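Home | Club Notes | How-Tos | Parts Shelf | Calendar | Contact

Teaching a Robot to Fold: How Our Club Records Demonstrations by Hand

When we started the folding project at the Drasham robotics club last November, I thought the hard part would be the robot. I had pictured long evenings of wiring and swearing at motor drivers, and we did have a few of those, but most of our time since then has gone into something much more homely. We fold things. We fold them over and over, slowly, with a pair of hand-held grippers, and the recordings go to the computer so that it can learn what folding looks like.

Several new members have asked me to write down how we do it, so I've tried to put it all on one page. It's written for students who are doing their first recordings at home, and for the parents who will find them bent over a bed with a gripper in each hand. (Thank you, parents. We will put the bedding back!)

What you need

Two hand-held grippers, charged. One piece of plain cloth, and plain really does matter at the start, so please leave the tablecloth with the cherries on it for later. A bed or a big table. The club notebook, or a copy of the page from it. And a free hour when you won't be called away to dinner halfway through, because a session broken in the middle is a nuisance to sort out afterward.

Each gripper has a number on its label. Write down both numbers before you begin, and write down which hand each one is in. We lost a whole evening's work in our first month to a left and right mix-up, and I would love for you to learn from that and not have to repeat it.

Setting up

Spread the cloth out on the bed with one edge near you. Don't smooth it perfectly flat. A few wrinkles are good, as the robot is going to meet wrinkled cloth all its life and may as well get used to it. Daylight from a window is fine, but try not to start so late that the light goes while you are working.

Stand or sit where you can reach the far corners without leaning your whole body over the bed. If you are on the shorter side, kneel up on something steady. Then open and close each gripper a few times to get the feel of the squeeze. The fingers on ours are printed in yellow plastic from the Bramero pattern, and they have a bit of give in them, so you will need to close them a little farther than you'd expect.

The fold itself

Start with a corner. Bring one gripper down at a slant so that the tips of the fingers meet the cloth on either side, pinch, and lift only a little. Wait a breath. Then carry the corner over to where you want it, lay it down, open the fingers, and come straight up before you move away. The other gripper can rest on the cloth or hover close by until it's needed, and I'd encourage you to let it be still. Beginners tend to wave the idle hand around like they're conducting a choir, and the computer dutifully learns that too.
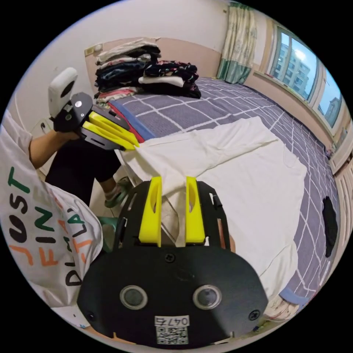

Su-bin Cha wrote in to say that pinching too close to the very tip of the corner gave her more dropped folds than anything else, and that she did much better once she took hold a finger's width in from the edge. She also asked whether it was all right to go back and grab the cloth again after dropping it, or whether she ought to stop and throw the recording out.

I'm glad she asked, as I had forgotten to cover it. Keep going! A dropped corner that you pick up again is a perfectly useful recording, so long as you do it calmly and finish the fold. What we don't want is a drop followed by a burst of fast grabbing, or by putting the gripper down and fixing the cloth with your fingers. If that happens, stop, mark it with an X in the notebook, and start a fresh one.

How many, and how long

A single fold should take you no more than 40 seconds, and most people settle in well under that by their second session. We ask everybody to shake the cloth out and lay it down differently each time. Turn it, shift it toward the pillows, let one side hang over the mattress. It feels fussy, I know, but a robot that has only seen the cloth in one spot will be very confused when it's somewhere else.

At last count the club had 414 good recordings, and we are hoping to reach 1,000 before we try the full fold at the Flastow student meet. Two sessions a week from each of you would get us there comfortably.

When you finish

Copy the files to the Lu folder on the club drive, under your own name, and bring your notebook page to the next meeting. Wipe the gripper fingers with a dry cloth, put both grippers on charge, and go and stretch your wrists.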